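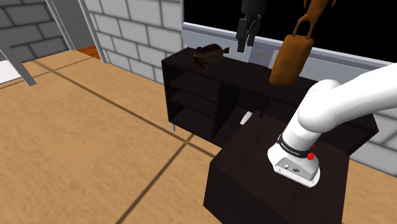
How long should I hang a roe deer before butchering it?

Four days in a chiller held between 1 and 4 degrees suits most roe. A young animal can be cut up after two, and an old buck will take a week.

Hanging a roe carcass at home

You need a fridge or cold room tall enough for the carcass to hang clear of the floor. Mine is an old upright drinks chiller with the shelves out and a steel rail across the top. In November the shed at Irndale is often cold enough overnight, but it warms up by midday and I no longer trust it.

1. Gralloch the deer as soon as you can after the shot and prop the cavity open with a clean stick.

2. Hang it by the back legs from a gambrel. Leave the skin on, as it stops the meat drying out.

3. Wipe the cavity with dry paper towel. Don't hose it down. Trim off anything bloodshot or soiled with a sharp knife.

4. Let the carcass cool before shutting the door on it. Pankaj Maurya, who taught me on the Plolholm ground, leaves his for a few hours in moving air first.

5. Check the temperature morning and evening. If it reads 8 degrees or more and won't come down, butcher the deer that day.

6. Keep carcasses apart. Where two touch, the skin stays damp and the meat beneath spoils first.

A dry, slightly dark surface is normal. Green patches, a sour smell or sticky flesh are not, and if the smell goes deep into the haunch the whole lot should be thrown out.

Skin it on the last day, starting at the hocks and pulling down towards the neck. Use your fist between skin and meat where you can, and the knife only where it sticks.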